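Signe Granström
Thread on the gripper fault we chased through most of May. Posting it in pieces for anyone else running a two-arm mobile base on the Skevska controller.

Symptom: the right arm stops short of the cabinet, holds for a moment, then drives into the drawer front at full commanded force. No collision flag. The log says "goal reached."

First seen in simulation, which is the cheap place to see it. Ovidiu Pascu had a batch of 300 reach-and-pull runs going overnight and 59 of them ended this way. All right arm. The left arm never did it.

We suspected the contact model first. Wrong. Stiffness and damping matched the left side to the last digit. We swapped the cabinet for a plain box and the fault stayed.
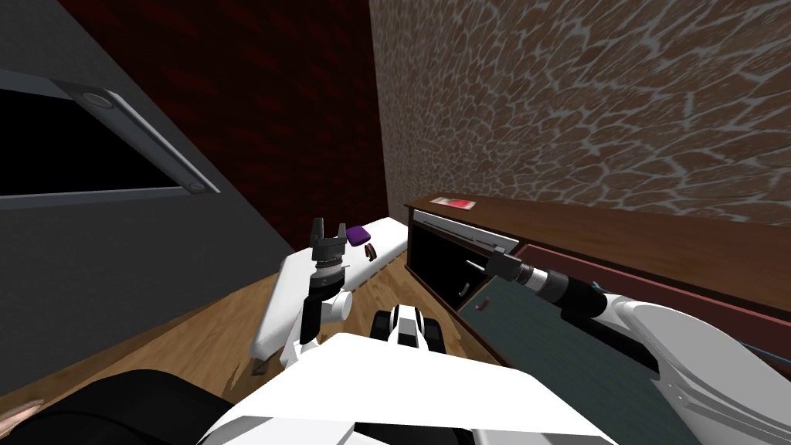 Next suspect was the force estimate. The controller subtracts the weight of the gripper from the wrist reading, then compares what is left against the stop threshold. That subtraction uses a tool file. We have two tool files.

The right arm was loading the old one, from the heavier gripper we retired at Jondulcombe. So with the arm reaching forward and down, a real contact looked like tool weight and got subtracted away.

Why only some runs: the error depends on wrist angle. Near vertical approach, small. Long diagonal reach, large enough to hide the whole contact.

Why no flag: the watchdog reads the same corrected value as the controller. One bad number, two blind systems. This is the part I would call a safety matter. The rest is a bad file path.

The path came from line 2885 of a merged config. The left arm entry was updated, the right arm entry was inherited from a default. The loader accepts that without a warning.

Changes so far:
Watchdog now reads the raw wrist value.
Loader refuses to start if the tool mass and the measured mass disagree.
Defaults for tool files are gone.

Reran with the fix: 268 runs finished before the license server dropped us, zero missed contacts. The remaining 32 are queued.

Hardware at Reltesley stays locked out until the raw-value watchdog has been tested there with a load cell. Ovidiu has the procedure.

Open item: we still can't explain the short hold before the push. It may be the planner retrying. I'll add to this thread when I have a trace.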